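Premthorpe Two-Arm Cell: Progress Report, Second Period

Prepared by Hsin-yi Wan for Billcombe, 18 March 2023 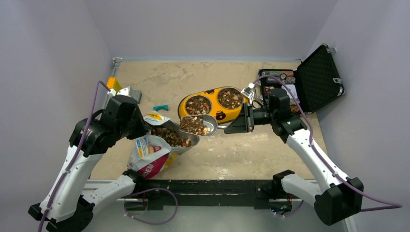
This period went mostly into keeping the cell running day after day with the same setup. In November we were still changing the mounts and the gripper fingers from one week to the next, and the results from one week could not be compared with those from the week before. The mounts are now fixed and the maintenance schedule is written down. The kibble task has been our main test of both. One arm holds the bag by its top edge while the other works the metal scoop between the bag and the two steel bowls of the yellow feeder. It is a dirty task by the standards of the cell, and crumbs end up on the floor. That has shaped a good part of the cleaning routine described in this report.

Mounting and alignment

Both arms are bolted at the front of the workspace, with the mounting rail running between them. At the start of the period the right arm had a small amount of play at its base. Ilari Kiiskinen traced it to two bolts that had been tightened before the base was fully seated. He removed the arm, cleaned the contact faces, seated the base again and tightened all the bolts in a cross pattern. The play has not come back.

After that work we measured both arms against the same reference points and saved the new values. The old values are kept in the cell log in case we need to go back to earlier recordings. We repeat the check every Monday before the first run. It takes 15 minutes if nothing has moved. If either arm fails, the day's runs wait until it has been aligned again.

Cables

The purple cables gave us more trouble than any other part. Each one follows its arm, and on the right arm the cable was being pulled at the wrist whenever the scoop was turned over far enough to empty it. The symptom was a short loss of signal from the gripper, which stopped the run. Li-hua Chu first replaced the connector, and the fault came back the next day. She then rerouted the cable with more slack at the wrist and moved the nearest tie further down the arm. We have had no signal loss on that side in the runs made after the change.

The left cable was given the same slack as a precaution. A spare for each side is now kept in the cabinet. We had no spares on hand when the first fault appeared, and most of the lost time was spent waiting for delivery.

Grippers

Holding a bag and holding a scoop wear the fingers in different ways. The bag is thin and slides, so the left gripper closes harder and the pads polish smooth. The scoop is rigid and its weight changes as it fills, so the right gripper wears at the tips. We inspect the pads daily and change them when the surface looks glazed or the tips are rounded. The first sets were left on too long, and we dropped the scoop several times before we understood why.

New pads came from Suleck. The fit was tight on the right gripper and Ilari filed the backing slightly to get it seated. We have asked Suleck to correct the drawing before the next order.

Grip force is now set separately for each arm and noted on the run sheet. Before this, one setting was used for both, and it was too low for the bag and higher than needed for the scoop.

Cleaning

Kibble dust is greasy and it collects around the gripper joints. The present routine is:

After each run: pick up loose pieces and brush the floor toward the front.
End of day: wipe the gripper fingers, the feeder, the bowls and the scoop. Vacuum along the rail and around both bases.
End of week: wipe down both arms and cables, check every tie, and clean the camera cover.

We do not use compressed air inside the enclosure. Wing-yan Chiu tried it once and it blew dust into the base housing, which then had to be opened and cleaned by hand.

Runs completed

We finished 419 full runs in the period, against a plan of 2000 for the whole grant. This is behind where we expected to be. The shortfall comes from the base repair and the wait for the cable. The daily rate in the last weeks was good enough to recover most of the gap if it holds. A run is only counted if both arms finish without a person reaching in.

Other tasks share the same floor, and changing between them used to take up much of the morning. Wing-yan has written a setup sheet for each task, with the position of every item, and a changeover now takes 30 minutes.

Spending

Spending is under budget on equipment and over on spare parts. The spare parts line was set before we knew how quickly the pads would wear. We ask permission to move part of the unspent equipment money to spares. Poul Overgaard has sent the detailed figures separately.

Open problems

The left gripper sometimes loses the bag when the bag is nearly empty and has little weight to keep it in place. A textured pad is being tried. We do not have enough runs with it yet to report a result.

The right arm runs warmer at the elbow than the left. It is within the limit in the manual, and we are logging it at the end of each day. Mok will look at the joint during the service visit.

Next period

We will keep the mounts and cable routing as they are, finish the pad trial, and have both arms serviced. Li-hua will train a second person on the Monday alignment check so that it does not depend on her being in. The next report will include the temperature log and the pad replacement record for both arms.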